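Flindden Wind Farm

Flindden is a wind farm on the high country west of the town of Staniforth. It has a capacity of 400 megawatts and it's owned by two companies, Zamley and Sturkus, who each hold half. I've been keeping this entry up to date since the first turbine went in, so if you've spotted a mistake it's probably mine, and please do write in!

Location

The farm sits along Flindden Ridge, a long bare hump of grazing land that cops the wind from the south-west for most of the year. Locals had been grumbling about that wind for generations (try hanging out washing up there) before anyone thought of making money from it. The highest turbine stands 1224 metres above sea level, beside the old fire lookout. Sheep still graze right up to the bases, and on a hot afternoon you'll find them lined up in the long thin shadow of the tower, shuffling along as it moves.

History

Zamley first put up a measuring mast on the ridge and left it there through two winters. The readings were good, but the company didn't have the money to build the whole thing alone, and for a while the project just sat in a drawer. Sturkus came in later as an equal partner, and that's when things started to move.

The engineer in charge of the layout was Firdevs Yalçınkaya, and I think she deserves more credit than she usually gets. The original plan had the turbines marching along the ridge in a single row. She broke them up into 6 clusters and shifted the whole eastern end back from the road, which cost a bit of output but kept the creek flats clear. She also gave a series of evening talks at the Staniforth hall, starting at 7 and going on until people ran out of questions. I went to most of them. The one on blade noise ran very late.
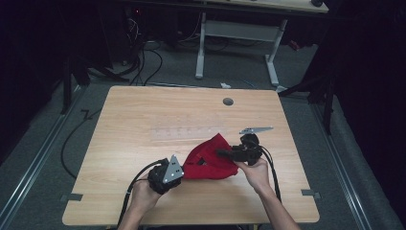
Construction took longer than planned. The road up from the highway had to be widened at the two hairpins so the blade trucks could get around, and then a wet June turned the top section to soup and everything stopped until it dried out. There was also a long wait for the main transformer — I remember the concrete pad sitting there finished, with a fence around it and nothing on it.

Connection to the grid

Power leaves the ridge on underground cables and comes together at a substation on the northern side, near the shearing shed. From there an overhead line runs down the valley and joins the main network outside Staniforth. The route of that line was argued over far more than the turbines ever were. The final version follows the old stock route for most of its length, then swings wide around the cemetery.

Batteries were talked about early on and then dropped from the first stage. The substation was built with spare room for them, so you'll see a big gravelled area with weeds coming up through it if you drive past.

Ownership and local payments

Zamley runs the site day to day, while Sturkus looks after selling the power. Farmers with turbines on their land get a yearly payment for each one. Their neighbours get a smaller payment, depending on how close the house is. I'm one of the neighbours, so read this section with that in mind.

Visiting

There's a gravel lookout at the western end with a picnic table and a faded sign explaining the parts of a turbine. The gate closes at dusk. Take a jumper, even in summer, and hang on to your hat.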